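I finally cleared the dining table in June. It had been under a jigsaw since before Easter, one of those enormous Ikmont harbour scenes with 1,006 pieces (why six extra? I've no idea, and I was missing two of them anyway). Once that was boxed up I had a whole table again, and naturally I started thinking about what else I could spread over it.

What I've gone for is peg boards. I blame Normunds Ozoliņš, who brought an old one round to show my nephew and then left without it. I'd forgotten how nice it is to stand little pegs up on a board and shuffle them about with a cup of tea going cold next to you!

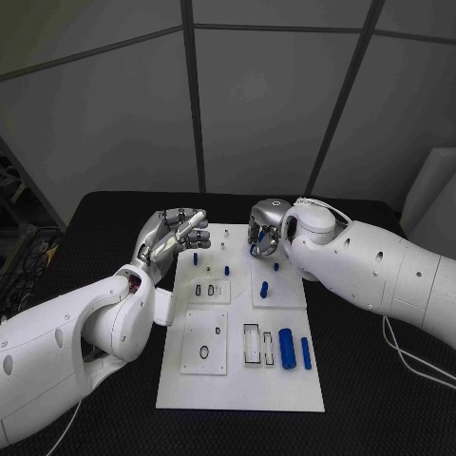 Issue 128

White board, black mat, short blue pegs and a few white and grey ones: that's very much the look I'm after. The blue shows up so well against the white, and I like the one taller cylinder standing in with the short ones. My own mat is a green thing with a curling corner (bought for cutting fabric, never cut any fabric on it) and small pegs just vanish on it. A black one is going on the list.

I've had a look at what's out there. Tastau do a lovely set but want 40 quid before postage, which made me put the kettle on and close the laptop. Cludetti's is cheaper, although the pegs are all one height and I want a mix. So for now I'm sanding a bit of shelf in the shed, with a pot of white paint left over from the bathroom, and I've got as far as the second coat. It has a drip down one side that I keep meaning to deal with.

If anyone has a spare bag of blue pegs, short ones especially, let me know in the comments. I can swap for a jigsaw, nearly complete.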